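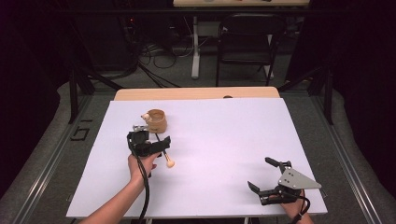
Progress report to the Bandeneo fund, August
Project: Two-handed demonstrations for small-object handling
Prepared by the Zosum manipulation group

Summary

We now have 509 usable demonstrations against the 1,000 promised for the full grant period. Collection is on schedule. The training work is behind, for the reasons given under Results.

Work done this period

All recording was done with the pair of hand-held grippers, one in each hand, at the white work table between the black curtains. The camera views are from the head and from the grippers themselves. The tasks use slender objects and small containers. We picked these because the first policy, trained on blocks and cups, did badly with anything thin.

Each session is kept to 40 minutes. Longer sessions gave us more recordings but also more dropped objects near the end, and the extra files mostly had to be thrown out.

We changed the review step in the middle of the period. Recordings used to be checked in one batch at the end of the month. They are now checked the same day, so a bad calibration costs us an afternoon at most. The labeling tool from Ardeleanu took longer to set up than planned, mainly because of the file format, and is now in regular use.

Results

Thin objects remain the hard case. A rod held between two narrow fingers can tilt with very little force, and from the gripper camera the tilt is easy to miss until the tip touches the table.
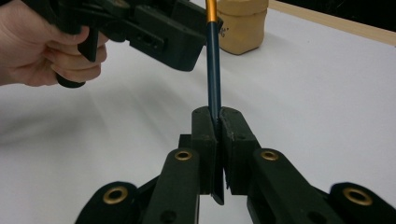 We tested two ways of dealing with this. The first gives the policy both gripper views at every step. The second adds the head view and lowers the weight of the gripper views during the approach. In 25 trials each on the Lindby arms, the second did better at handing a rod from one gripper to the other. The first did slightly better at placing it in a container. The difference on placing is small and we would not read much into it yet.

Training time went up by almost half with the third view. This is the main cause of the delay – we had planned our computing hours for two views only.

Next period

Continue recording toward the 1,000 total, with more handovers and fewer simple pick-ups.
Repeat both tests with more trials and with objects the policy has not seen.
Replace the worn finger pads on the Lindby arms before the repeat tests.

Budget

Spending is within the approved amount. We ask to move the unspent travel money to computing. A separate request form will follow.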